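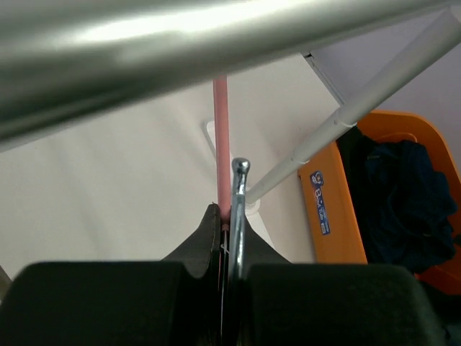
3.2 Collecting the demonstrations

Figure 2. Wrist view during a grasp. The fingers hold a bolt, with a thin pink rod squeezed in beside it; the metal bar across the top sits too close to the lens to be in focus.

We gathered 3000 demonstrations in June, all by teleoperation, using the Nellent controller and a great deal of coffee. Each one was stored with the wrist video, the joint angles and a short note from the operator. The notes were meant to be factual. Many are best read as a diary.

Our first plan was to keep only clean views, in which the fingertips and the object could be seen with nothing in the way. Jacobus Swanepoel applied this rule to the first 800 recordings and was left with 17. We then changed the rule. A demonstration now stays in the set if the fingertips are visible at the moment of closing, whatever else has wandered in front of the lens.

Backgrounds were left as they were. We had drafted a tidying protocol for the Pavmont room, and it survived until the first morning. Storage bins, poles and clothing therefore appear throughout the training set, and the policy in Section 4 was given no masks to help it ignore them.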